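Plukura Handheld Gripper Build: Frequently Asked Questions

What is Plukura?

Plukura is a pair of handheld grippers you build yourself, plus the software that turns your hand movements into training data for a small robot arm. We started it in a shared workshop called Rurnik. Plans and part files are free.

Do I need a robot arm to start?

No. You can build the grippers and record with them first. Most people add the arm later. Ours is a Teruneck kit with a 2 kg payload.

What are the printed cubes for?

They carry the marker patterns the software uses to work out where each gripper is and how it is turned. Print them matte. Glossy faces wash out under ceiling lights and tracking drops.

Do both grippers have to match?

No. Color makes no difference, and the cubes can be different sizes. Enter the size of each cube in the settings file before you calibrate.

What should I practice on first?

Something flat and light on a table you can walk around. Bring a finger in to the edge of the piece and work slowly.

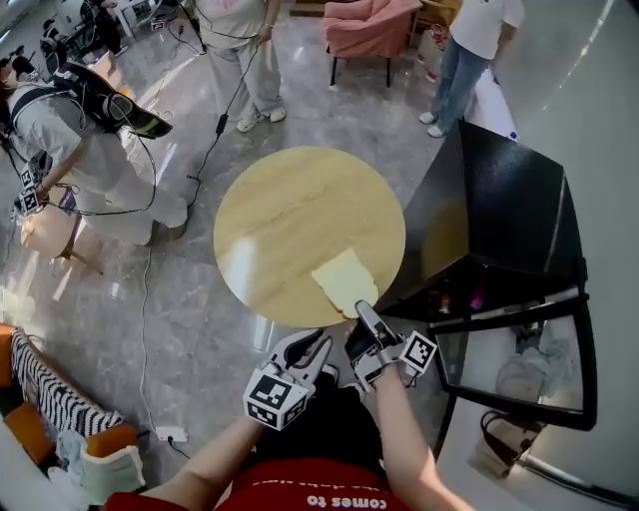 How many recordings do I need?

For one simple task, 900 short clips gave us usable results. Expect to throw some out. Keep each clip under 20 seconds.

My tracking jumps. What should I check?

Look for glare on the tabletop first, then for a sleeve or hand covering a cube. If neither is the problem, run the Khan calibration script again. It takes 5 minutes.

Can I run the cables across the floor?

We do, but keep them out of the walking path and tape down any that cross it. Leave enough slack to bend and turn.

Can I sell grippers made from your plans?

Yes. Please keep the license file with them.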